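Robotik-Praktikum, Begleitskript zum zweiten Block
Vormachen statt Programmieren: Demonstrationen mit Handgreifer und Fernsteuerung

Stand: 29. Oktober

Worum es in diesem Block geht

Im ersten Block habt ihr Bahnen von Hand programmiert, Punkt für Punkt, und wisst jetzt, wie mühsam das wird, sobald ein Gegenstand ein paar Zentimeter anders liegt als gedacht. Jetzt kommt der Teil, auf den ich mich jedes Semester am meisten freue: Wir zeigen dem Roboter die Aufgabe einfach! Am Ende des Blocks soll unser Arm Lelia eine flache Schachtel vom Tisch aufnehmen und in das Fach am Übergabeplatz legen, und zwar allein mit dem, was er aus euren Demonstrationen gelernt hat.

Drei Wege der Demonstration

1. Kinästhetisches Führen. Ihr fasst den Arm an und bewegt ihn durch die Aufgabe. Die Gelenkwinkel fallen dabei direkt an, eine Umrechnung ist unnötig. Anstrengend wird es bei zweihändigen Aufgaben (wer es einmal versucht hat, weiß, wovon ich rede).

2. Teleoperation. Ihr steuert den Arm aus der Ferne. Ihr seht dabei dasselbe wie der Roboter, spürt aber wenig, und jede Verzögerung in der Leitung macht die Bewegungen eckig. Die Übung dazu läuft über unseren Leitstand Stallport.

3. Handgreifer. Ihr nehmt den Greifer selbst in die Hand und erledigt die Aufgabe damit, ganz ohne Arm. Die Kamera am Greifer zeichnet auf, aus Bild und Marker wird die Bewegung rekonstruiert. Das geht schnell, fühlt sich nach kurzer Zeit erstaunlich natürlich an und funktioniert in fast jedem Raum.

Der dritte Weg ist der Schwerpunkt dieses Blocks. Für zweihändige Aufgaben brauchen wir die Lage der beiden Greifer zueinander, und genau dafür sind die quadratischen Schwarz-Weiß-Marker so praktisch: Sieht die Kamera des einen Greifers den Marker des anderen, lässt sich die relative Pose aus dem Bild schätzen.

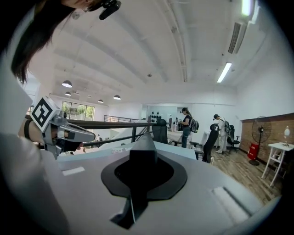 Abb. 1: Handgreifer mit schräg aufgesetztem Marker, aus Sicht eines zweiten Greifers.

Haltet die Marker frei! Ein Daumen über einer Ecke genügt, und die Erkennung setzt aus. Dasselbe gilt für Ärmel und Haare. Auch grelle Leuchten im Hintergrund können stören, weil die Kamera ihre Belichtung daran anpasst und das Muster dann absäuft. Dreht euch in solchen Fällen ein Stück zur Seite und prüft das Livebild noch einmal, bevor ihr startet.

Was eine gute Demonstration ausmacht

Bewegt euch ruhig und ohne Hast, aber auch ohne künstliche Pausen. Wer vor dem Zugreifen lange überlegt, bringt dem Modell das Zögern gleich mit bei – das sieht später am Arm wirklich komisch aus. Überlegt euch den Griff also vorher.

Variiert die Startlage. Legt die Schachtel mal gerade, mal leicht verdreht, mal näher, mal weiter weg. Ein Satz von 25 Demonstrationen mit echter Streuung bringt in unserer Übung mehr als ein Vielfaches davon mit immer gleicher Lage. In der Gruppe vom April kamen am Ende 568 brauchbare Durchgänge zusammen, und man konnte richtig zusehen, wie die Policy von Training zu Training sicherer wurde. Großartig!

Misslungene Durchgänge werden nicht gelöscht. Markiert sie im Protokoll als Fehlversuch, wir brauchen sie in der Auswertung.

Zum Greifen flacher Gegenstände: Die Finger müssen an der Kante ansetzen, eine Schachtel mitten auf der Fläche zu packen klappt schlicht nicht. Fahrt flach an und haltet die Schachtel bis kurz vor dem Kontakt im Kamerabild.

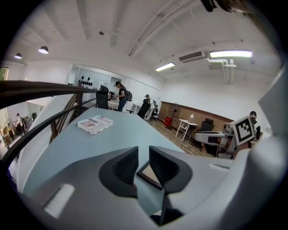

Ablauf der Übung

a) Greifer einschalten, Uhrzeit beider Geräte abgleichen, Speicherplatz prüfen.
b) Marker kurz in die Kamera des jeweils anderen Greifers halten, Erkennung bestätigen lassen.
c) Finger einmal ganz öffnen und ganz schließen. Daraus wird die Öffnungsweite kalibriert.
d) Schachtel auslegen, Aufnahme starten, Aufgabe ausführen, Aufnahme stoppen.
e) Nach jedem Durchgang Startlage ändern und Ergebnis eintragen.
f) Daten in den Ordner Hinojosa übertragen. Die Konvertierung übernimmt das Skript Drellach.

Gearbeitet wird zu zweit, Rollen bitte nach der Hälfte tauschen.

Fragen zur Vorbereitung

Welche Größen fehlen euch beim Handgreifer gegenüber dem kinästhetischen Führen, und wie könnte man sie nachträglich bestimmen?
Was passiert mit einer aufgezeichneten Bewegung, die Lelia wegen ihrer Gelenkgrenzen gar nicht ausführen kann?
Wie wirkt sich eine Zeitverschiebung zwischen Kamerabild und Fingeröffnung auf das gelernte Zugreifen aus?

Stichpunkte reichen, bringt sie bitte zur Übung mit.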